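### 3.2 Order of the layers

The assembly task was studied at the Liltdale kitchen laboratory in May. We analyzed 503 burgers, each built on one tray from ingredients kept in two side racks.

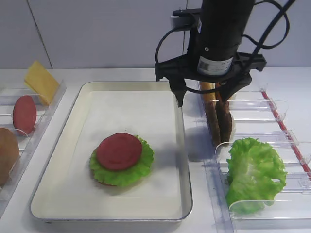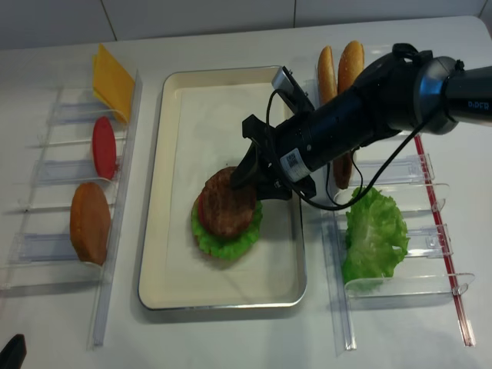 **Figure 9.** Partly built burgers on the tray, between the two clear racks.

The order of the layers decides how well a burger keeps its shape. Lettuce was a difficult layer – its ruffled edge spreads out past the patty, so the center of the leaf is hard to judge. We therefore measured the offset from the patty only.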